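ホーンネス通信 暮らしのページ
寝室の布ものを、夏のうちに見直す

窓を開けて寝る夜が増えてきました。7月に入ると、うちでは毎年きまって寝室の布ものの入れ替えを始めます。始めるといっても、朝の片付けのついでに一枚たたみ、昼ごはんのあとにまた一枚たたみ、というのんびりしたもので、気がつくと夕方の4時を過ぎていて、まだベッドの上に何か載っている、ということもしょっちゅうです。それでも、布をさわっている時間は嫌いではありません。冬のあいだ世話になった厚手の掛け布団をたたむときなど、つい「おつかれさま」と声をかけたくなります。

今月のこのページでは、前号でお便りを募集した「寝室の衣替え」について、編集担当の私のやり方も少しまじえながら書いてみます。前号は2,162部お配りしましたが、この話題には117通もお返事をいただきました。皆さん、たたみ方には一家言お持ちのようで、読んでいるだけで楽しくて、お茶を二杯もおかわりしてしまいました。

まず私の順番ですが、最初に片付けるのはいちばんかさばるものです。ベルベットの掛け布団のように厚みのあるものは、小さくしようとがんばるとかえってふくらんで言うことを聞きません。大きく折って、折り目を手のひらでゆっくり押さえて、ひとまず頭のほうに寄せておきます。それからタオル、最後に洋服。花柄のキルトの上に広げると、淡い色のものでもどこに置いたかすぐ目に入るので、たたみ忘れが減る気がします(それでも忘れますけれど)。

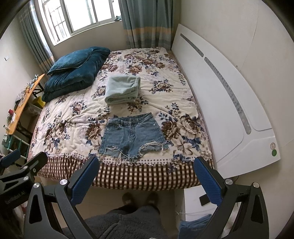
うちでは逆に、小さいものから先に片付けます、というお便りもありました。大物を先にすると疲れてしまい、残りのタオルが翌朝までそのままになるのだそうです。タオルは三つ折りにしてから丸みを残して重ね、角をきっちり出そうとしないのが長続きのこつとのこと。なるほど、と思ってまねをしてみたところ、たしかに棚から取り出すときに隣の山がくずれにくいようでした。几帳面にぴしっとそろえた棚にもあこがれますが、毎日のことですから、このくらいのゆるさがちょうどよいのかもしれません。

デニムの短いパンツをどうしまうか、というご質問も多くいただきました。裾をほつれさせたものは、白い糸がキルトの縫い目にからみやすいので、広げたまま引きずらず、そっと持ち上げてから縦に半分に折ります。糸の長いところは内側に入れてしまうと、引き出しの中でもほかの服に引っかかりません。ボタンは留めてからのほうが形が落ち着きます。切りそろえてしまいたくなる気持ちもわかるのですが、あのほつれ具合が気に入って買った人に聞いてからにしましょう。私は一度、家族に黙って切って、しばらく口をきいてもらえませんでした。

もうひとつ、忘れがちなのがベッドスカートです。上掛けばかり替えて、裾のほうは一年中そのままというお宅も多いのではないでしょうか。茶と白の格子のような落ち着いた柄なら、薔薇の大きな模様の上掛けとも案外けんかをしません。上に茶色やクリーム色が入っていれば、それで自然につながって見えます。外して洗うときは、洗濯ネットに入れて弱めの水流で。干すときにひだを軽く引いておくと、アイロンはほとんどいりません。

カーテンについては、替える派と替えない派がきれいに分かれました。私は替えない派です。青緑のような深い色は夏に重たいかしらと思った年もありましたが、左右に開けておけば昼の光はじゅうぶん入りますし、裾にベージュや水色の帯が入っているだけで、ずいぶん涼しげに感じるものです。寝具のほうで同じ色をひとつ拾っておくと、部屋がまとまります。

なお、かさばる寝具の収納袋は、ワンビー商店で今月いっぱい25枚までの取り置きを受けてくださるそうです。ご希望の方は店頭で「通信を見た」とお伝えください。大きいほうの袋は幅が約50センチあり、厚手の掛け布団なら四つに折ってから入れるとのことでした。

次号は枕の洗い方を取り上げる予定です。失敗談も歓迎しますので、いつもの受付箱までお寄せください。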